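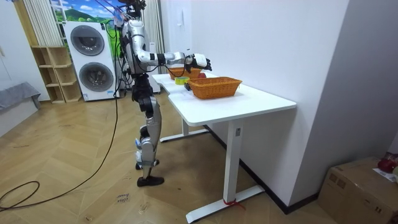
4. Setting up the work table

This section covers the height-adjustable table and the first reach test with the Keven upright unit. Complete section 3 (overhead cable and power) before you start. Allow 30 minutes.

4.1 Placing the table

1. Stand the table on a hard, level floor. Thick carpet is not suitable.
2. Turn the table so that the robot faces one of its sides and can reach the top without leaning.
3. Leave at least 600 mm of clear floor behind the robot for the operator.
4. Set the height with the panel on the leg. The top should sit just below the robot's elbow joint.

Note: The height setting is lost if the table is unplugged. Write it down on the card inside the back cover.

4.2 Laying out objects

1. Put the larger basket near the middle of the table, open side up.
2. Put the smaller basket further along, within reach of the outstretched arm.
3. Place small objects between or beside the baskets. Fruit and rolls of tape are good sizes to begin with.
4. Keep glass, liquids and anything sharp off the table until you have finished section 6.

4.3 Reach test

1. Check that the cables at the back of the torso hang freely and are not twisted.
2. Move any floor cable away from the feet.
3. On the handset, choose Reach, then Slow.
4. Hold the stop button in one hand and press Start with the other. The arm extends forward over the table and holds for 13 seconds.
5. If the hand touches the table or a basket, press stop, lower the table slightly and go back to step 3.

CAUTION: Do not stand between the robot and the table while the motors are on. The arm can keep moving for a moment after a command ends.

CAUTION: Do not change the table height while the arm is over it.

Note: The test can be repeated up to 4000 times before the shoulder needs a service. The handset keeps the count under Info – Joints.

If the arm stops short or shakes, see section 9 or contact Harasym support and ask for Eleri Lloyd.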